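Search this manual Go

4.3 Mirror rejection in the hand tracker

Reflected hands can be picked up as a second operator. Set the filter before recording in any room with a mirror.

1. Open Yammine and load the Hisska profile.
2. Set the match window to 50 ms.
3. Set the minimum track length to 19 frames.

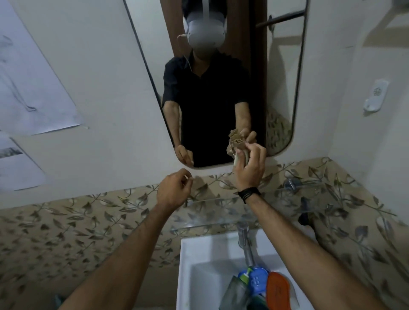 4. Run the check pass on 500 frames. Tracks that fail the depth test are written to the reject log -- they are not deleted.

Note: The log closes at 1,049 entries.

CAUTION: Do not change the window during a recording.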